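Site visit report – Lakex open day
Intro to Automation, project 2
23/01/2022

Why we went

Our project group is building a small sorting cell for the course and none of us had seen a two-arm setup running outside of a video. Lakex had an open day at their Manzano building so we signed up. Group of 13, one session, one demo table per session. Notes below are mostly from my notebook, cleaned up a little.

Before the demo

Short talk first. Lakex does testing for small companies that want to automate one job and not a whole line. Their biggest customer is Vokov, which packs garden parts. They said a typical trial is 500 runs of the same task before anybody talks about buying. That number surprised us, we had planned on way fewer for our own project. Safety talk after that. Stay behind the tape, no bags on the floor near the tables, no flash.

The demo table

Station was called Girkameck, which is also the name of their in-house control software. Confusing. I think the station came first. The job for the day was basket handling – colored plastic baskets get picked up, moved and set down again by two arms working over one table. Sounds easy. The guide said baskets are annoying becuase the sides are full of holes, so there are lots of places to grab and most of them are bad.

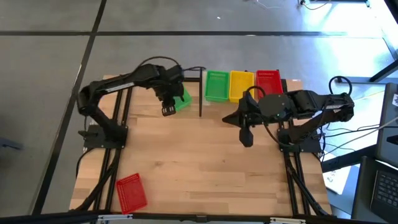 Fig. 1. Two-arm station with the baskets, green, yellow and red lined up at the back and a red one tipped over at the front left.

Things we wrote down about the layout:

Arms face each other from opposite sides, each on its own plate on the side rails. So the base position can be moved along the rail if the job changes. Our design has both arms bolted on the same side and now I think thats a mistake, the reach overlaps too much.

Frame is black aluminum extrusion. Same kind of stuff we have in the lab, so we could copy this without buying much.

Both grippers are black and work pointing down at the table. Fine for a basket standing upright. For one lying on its side or with the mesh bottom up you need another approach angle, and that was the case everybody asked about.

Cables loop up over the arms and then go down along the rails to the front. The loops are slack on purpose acording to the guide, a tight cable pulls on the joint at full reach. We had this exact problem in September and blamed the motor.

What we asked

How do the arms not hit each other? Answer: the software keeps a shared zone in the middle and only one arm gets it at a time. Slower but safe. They are testing a version where both can be in there.

How long does one basket take? They would not give a time. Depends on the start position.

What happens on a missed grab? The arm backs off, goes up, tries again. After 2 misses it stops and waits for a person. We liked that rule and are taking it.

How many trials so far on this task? 121 on the log sheet that morning. Guide said most of the failures were upside-down baskets – no surprise.

What we are changing in our project

Move one arm to the other side of the table. Needs a new mounting plate, drawing is started.
Longer cable loops, tied at the base and not at the elbow.
Stop rule after two misses.
Start with baskets upright only. Tipped baskets go in the "if there is time" part of the plan.

Problems with the visit

Too short. Question time got cut because the next group was waiting. It was also loud in the hall and I missed part of the answer about gripper force, so there is no number for that in this report. Will email Lakex and add it to the final version, along with the rail spacing which we forgot to ask for.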